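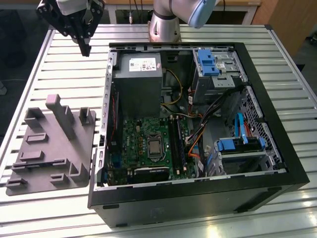

County profile pages give you figures for population, housing and work, but comparing two counties takes a little preparation. Start by making one folder for each county and saving every table you download into it. Old files may be sitting on a retired desktop. If the tower still has its hard drive in the bay, with the SATA cable running up from it, copy the tables off before the machine goes anywhere. Name each file with the county first, then the subject, then the year.

Step 1. Write down the year of every figure. Rent, income and population numbers on the same page often come from different years. Do not compare a rent from one year with an income from another.

Step 2. Work out density yourself. Divide the population by the land area only and leave the water area out. A county with 6,720 people on 560 square miles has 12 people per square mile.

Step 3. Check what the percentages are based on. Industry shares normally count employed residents, including those who work in another county – they do not tell you how many jobs are inside the county line.

Step 4. Put the two counties side by side in a spreadsheet, one row per measure. Leave a cell blank if the figure is missing. Do not enter a zero.

Step 5. Look at the margin of error for small places. If one county shows 11 percent in retail and the other 12, the difference may mean nothing.

Rent figures need one more check. Make sure both are for the same number of bedrooms, and see whether utilities are included.

Corrections to this page can be sent to Anjana Debnath. Last checked 4th August.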